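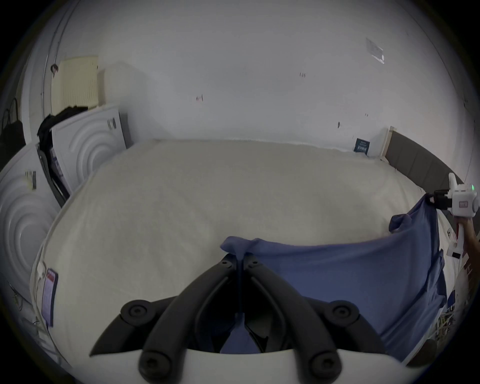

4.3 Putting on the flat sheet

Use this section for the Caltico flat sheet, order code 1402. Fit the bottom sheet first (see 4.2). If you have the Wivivska set, the steps are the same, but the top hem is wider and has a line of stitching along it.

1. Clear pillows and blankets off the bed. Smooth the fitted sheet toward the corners with a flat hand.

2. Find the wide hem of the flat sheet. This end goes at the head of the bed.

3. Lay the folded sheet on the bed and open it from the foot end. Do not worry about creases yet.

4. Lift one corner at the head end and bring it level with the top of the mattress. Do the same on the other side.

5. Check the overhang. It should match on the left and right. On a queen mattress, leave 3 inches of extra sheet at the head for the fold-down.

6. Pull the sheet toward the foot of the bed until the middle lies flat. If a fold has twisted into a ridge, let go, shake out that part, and lay it down again.

Caution: Do not drag the sheet by one corner. The hem can tear where it meets the side seam.

7. Tuck in the foot end first. Lift the mattress only as far as you need to get your hand under it.

8. Make the corners. Pick up the side edge a forearm's length from the foot, lay it on top of the mattress, tuck in the part that hangs, then bring the side back down.

9. Leave the sides hanging or tuck them in – either is fine with Erkarell bed frames. With the Sayegh storage base, tuck them in so the fabric stays out of the drawer runners.

Note: Brushed fitted sheets grip the top sheet and make it slow to slide. Lift and lower the fabric in short moves.

Note: New sheets may be stiff from packing. Wash once before use and put them on while the folds are still soft.

If the sheet is too short to tuck in at the foot, check the size on the label against the table in 4.1. For an exchange, quote form 273 and keep the packaging.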